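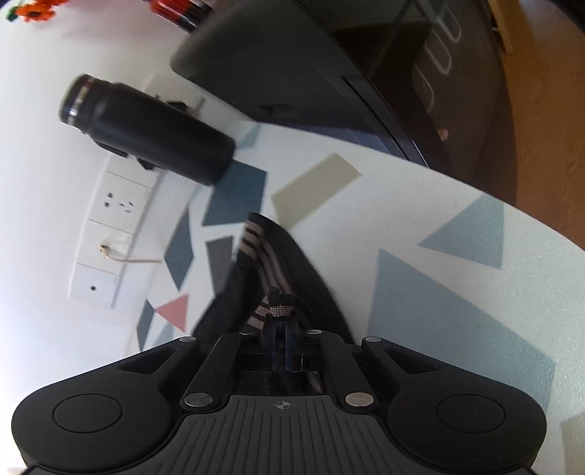 How long do people keep a kitchen cloth in use before they put it in the wash? In the homes we visited in Sirstead, most people kept one going for three or four days, and a good many kept it going for a full week.

**Figure 3.** Dark fabric with light stripes over a white tabletop decorated with geometric shapes; a black insulated bottle stands behind, tilted.

### 4.2 What a cloth is for, and when it stops being for that

We had expected this to be the short section of the paper, and we hope the reader will bear with us now that it has grown. Of the 335 households that returned the Ikberg diary, up to 200 wrote something in the margins about their cloths that we hadn't asked for, and much of what follows comes from those margins. People are fond of their cloths, or at least of one or two of them, and they like to say where they came from: a grandmother's drawer, a holiday by the lake, a set of six bought for a first apartment of which two are left.

The word "cloth" itself gave us some trouble. Our diary form used it for anything made of fabric that is kept in or near the kitchen for wiping, drying, covering or holding hot things. Several households drew a firm line between a towel and a cloth, and wouldn't write the two on the same page. Others used a single word for everything down to an old T-shirt cut in quarters. We kept whatever word the household used and sorted the entries later by the job that was written next to them, which took most of a winter but saved us from telling people that their towel was a rag.

Sorted that way, the entries show a steady downward path. A cloth starts out drying glasses and dishes, and it may stay at that for years. At some point a stain sets in or a hem gives way, and it moves to hands and countertops. From there it goes to tables and chairs, then to the floor, and finally out to the garage or the bicycle shed. Very few cloths in our diaries ever moved back up. One household did bring a floor cloth back to the table after boiling it, and wrote two full lines defending the choice.

Color and pattern played a larger part than we had planned for. Figure 3 shows light stripes on dark fabric, and dark cloths came up often in the diaries, usually with the remark that they "don't show." Households that owned mostly dark cloths washed them later in the week than households that owned mostly white ones. We are careful with this finding, as the dark-cloth households were also the larger and busier ones, and we can't fully pull the two things apart with the diaries alone.

The table mattered as well. People wiped a plain light surface more often than a patterned one, and they tended to reach for whichever cloth was nearest, whatever its proper job. It was common to read on one page that the striped cloth was only for dishes and then to find it, three pages on, mopping up juice after breakfast. Our follow-up visits to 40 of the homes, most of them on a Sunday, suggested that such lapses are more frequent than the diaries let on. People laughed about it when we asked, and then generally put the kettle on.

The earlier Varma survey, which reached 700 households by mail, asked only how many cloths were owned and how often they were washed. Its washing answers run a little more frequent than ours. We suspect the gap has to do with the form of the question, and we come back to it in Section 5, together with the laundry entries.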